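Review: Stuter wrist-view grasp refinement, release 2

Stuter is a method for correcting a grasp in the last few centimeters of approach, using only the depth camera on the wrist. The authors at Telside report a 96 percent grasp success rate on their own object set. We ran the public release on our arm for most of June to see how much of that carries over to a different lab.

Installation took an afternoon. The calibration routine, borrowed from the older Sornitz package, is well documented and gave repeatable results. The refinement network takes a depth crop, predicts a small offset to the planned pose, and repeats this until the offset falls below a threshold. On matte boxes and tools we measured 2 passes in most trials, and success was close to the published number.

Pale and translucent surfaces are another matter. Depth returns on frosted glass are sparse, and the network fills the gaps with a plane that is often tilted. Success on our low-texture set fell to 66 percent. Most failures were early closures, with the fingers stopping short of the object.
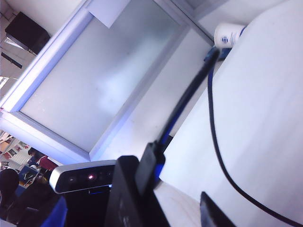 Fig. 1. Wrist-level view with the depth camera and gripper near a frosted pane and a broad white surface.

Cable handling deserves a mention. Stuter treats the region next to the fingers as fixed and masks it once, at calibration. A cable that shifts as the wrist rotates can leave the mask and be read as an obstacle. Retying ours helped, but a mask updated from joint angles would be the proper fix. The Su baseline already does this and lost fewer trials at large wrist angles.

The code is readable and the logs are complete. Error messages from the threshold check are poor. We would use Stuter for opaque parts in its current form and keep the Su baseline for everything else.

Tested version: 2. Last updated 11/21/20.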